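Chapter 4
Packaging and the Shelf Life of Fresh and Dried Foods

Learning goals

After working through this chapter you should be able to:
– explain how water activity differs from moisture content;
– describe how gas and water vapor pass through a plastic film or a rigid wall;
– choose between a vented and a sealed pack for a given food;
– read a simple storage record and say which change ended the shelf life.

Key terms: water activity, respiration, headspace, transmission rate, condensation, secondary pack, repacking.

4.1 What a package has to do

Chapter 3 treated spoilage as something that happens inside the food. Microbes grow, enzymes keep working, fats take up oxygen, and the food changes color, smell, or texture. All of these depend on conditions outside the food as well, and the package is the part of the outside that the packer can control.

A food package has four basic jobs. It holds the food together in a known amount. It guards against crushing, dirt, and insects. It slows the movement of water vapor and gases. It carries the label. The first and last of these are the same for nearly every food and are covered in Chapter 7. The other two depend heavily on what is being packed, and a pack that suits one food can ruin another in a short time.

The main division in this chapter is between living and nonliving foods. Fresh fruit and vegetables are alive after harvest. They take in oxygen and give off carbon dioxide, water, and heat. Dried foods such as grain, flour, and dried peppers have very little water left and respire at a rate that can be ignored for most storage work. A fresh berry therefore needs some exchange with the air. A dried pepper should have as little as possible.

4.2 Water activity and moisture content

Moisture content is the mass of water in a food divided by the total mass of the food. It is easy to measure with an oven and a balance. It does not by itself tell us whether the food will keep, because part of the water is bound to sugars, salts, and starch and cannot be used by microbes.

Water activity, written aw, is the vapor pressure of water over the food divided by the vapor pressure of pure water at the same temperature. Pure water has a value of 1. Fresh fruit is only a little below that. Most bacteria stop growing well above the point at which molds stop, and very few organisms of any kind grow below 0.6.

Two foods with the same moisture content may have very different water activities. Salted fish and plain cooked rice are the usual case. Two foods with different water activities will also trade water when they share a closed space, and the flow runs from the higher value to the lower until the two are equal. This rule explains why raisins harden in a box of dry cereal and why the cereal goes soft. It also explains why dried and fresh goods are kept in separate closed packs even when they are sold together.

Relative humidity in the storeroom works in the same way. A dried food left open in a damp room gains water until its water activity, as a decimal, matches the relative humidity of the air. Whole pods and seeds gain it slowly. Ground spices gain it quickly, as grinding adds a great deal of surface.

4.3 Movement through the wall

No common plastic is a perfect barrier. Gas molecules dissolve in one face of the wall, move through it, and leave at the other face. The rate depends on five things: the type of plastic, the thickness of the wall, the area of the wall, the temperature, and the difference in gas pressure between the two sides.

For a wall of uniform thickness at a fixed temperature the relation is

Q = P × A × t × Δp / L

where Q is the amount of gas passed, P is the permeability of the material, A is the area, t is the time, Δp is the pressure difference, and L is the thickness. Doubling the thickness halves the flow. Doubling the area doubles it. Temperature acts through P, which rises as the plastic warms.

The equation holds only where there are no holes. In practice a small leak at a seal or hinge can pass more gas than the whole of the wall. A hinged pack that is pressed shut with no heat seal should be treated as an open pack for the purpose of gas control, whatever the data sheet for its plastic may say. It still protects against crushing and slows the loss of water somewhat.

4.4 A storage trial

The Fudholm trial is used several times in this book. It was planned by Nives Bassi and Tiziana Galli to compare three ways of holding mixed produce between delivery and sale. The packs were coded Fiore (vented, hinged), Andale (closed, rigid), and Flateck (heat-sealed film). The trial began on 5th March, and 400 packs were held in each group. Each pack was weighed at the start and at every check after that. A pack was counted as failed when it showed mold, free liquid, or a weight loss above the set limit.

Three results matter here. First, berries in the Flateck packs lost the least weight but failed early, with condensation on the inner face and mold where fruit touched the film. Second, berries in the Fiore packs lost more weight and stayed salable longer. Third, dried peppers showed the opposite order: the sealed film kept them nearly unchanged, while those in vented packs gained water whenever the storeroom was damp.

The trial also gave a warning about method. An earlier run in February had to be thrown out. The packs had been moved from a cold room to a warm one before weighing, and water from the air had settled on the outer walls. Kieran Costello, who kept the weighing record, noted apparent gains in weight in packs that could only have lost it. In the second run the packs were brought to room temperature and wiped before they were placed on the balance.

4.5 Primary packs, secondary packs, and repacking

The primary pack is the one that touches the food. The secondary pack groups or carries primary packs: a carton, a crate, or a shopping bag. Secondary packs add strength and make handling easier, but they should not be counted as part of the gas barrier unless they are sealed.

Repacking means taking food out of one primary pack and placing it in another. It occurs in warehouses, in shops, and in nearly every kitchen. Each repacking step ends the conditions set up by the first packer. The headspace gas is lost, new surfaces touch the food, and the label may be left behind. In her survey of small shops, Graziella Farina found the label to be the most common loss. 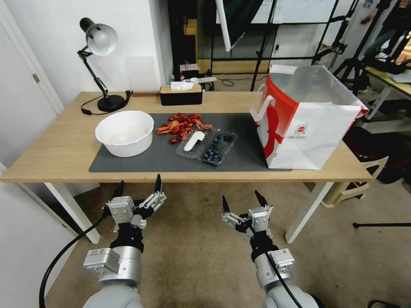 Figure 4.1 Dried red chili peppers, and blueberries in a two-part clear plastic clamshell.
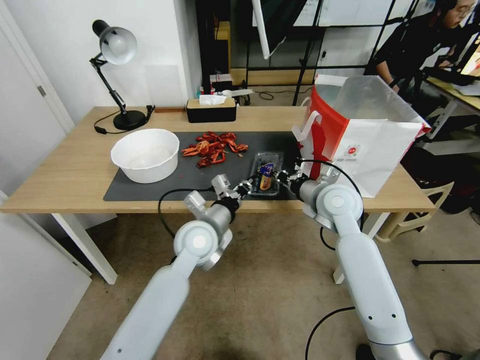
Figure 4.2 A clear rectangular plastic container holding a labeled item.

The choice of a new pack should start from the water activity of the food, then its rate of respiration, and only then its size and shape. Foods with a high water activity and active respiration go into vented packs and are kept cold. Foods with a low water activity go into closed packs with a small headspace. Foods that fit neither group, such as part-dried tomatoes, need both a barrier and a low temperature and are taken up in Section 4.8.

Headspace deserves a short note. It is the volume inside a closed pack that is not filled by food. For a dried food, the water vapor held in the headspace is a very small amount compared with the water in the food, and one filling of damp air does little harm. Repeated opening is another matter. Each time the lid is removed a fresh volume of room air enters, and part of its water may be taken up before the next opening. Flora Drummond's worked problem at the end of the chapter asks for the gain in water after 99 openings of a container with a volume of 2,000 milliliters. Students should set it up as a series of equal steps first and then consider why the later steps must be smaller than the earlier ones.

4.6 Units used in this chapter

Water vapor transmission rate is given in grams per square meter per day at a stated temperature and humidity. Oxygen transmission rate is given in cubic centimeters per square meter per day at one atmosphere. Values taken at different temperatures should not be compared without correction. Where a supplier's sheet leaves out the test temperature, the value should be treated as unknown and the film tested again before it is used in a calculation.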